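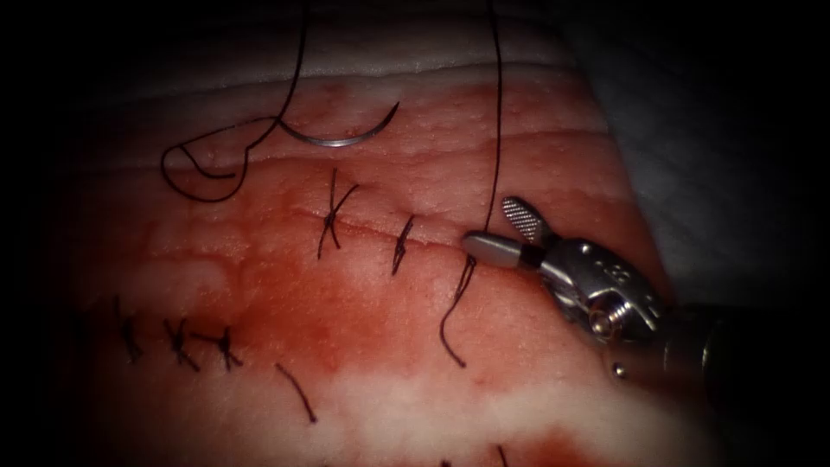

A reader of the April entry objects that the Husdale are described there as a river people, when the regional notes for Zeltirthorpe place them in the hills. The objection is fair, and the entry has been corrected. In this setting the Husdale keep their winter halls on high ground and come down to the water only to trade.

The question of how to play one remains open. A Husdale character receives 2 languages at creation, the common trade speech and Kuo, and may not exchange either for a third. Players have asked whether this rule can be waived. It is the position of this blog that it should stand, as Kuo is the only tongue in which a Husdale oath is binding, and several class features depend on oaths.

Lifespan also requires a note. Most Husdale live 300 years, and elders of the Plement line may reach 400. Game masters should set a starting age before choosing a background - the older backgrounds assume that the character remembers the siege.

Starting funds are unchanged at 800 silver. Those who select the exile background begin with half that sum and a sealed letter, the contents of which are decided by the game master.

Rules for mixed parties will be covered in a separate entry. Corrections may be left in the comments as before.

Posted 9/13/20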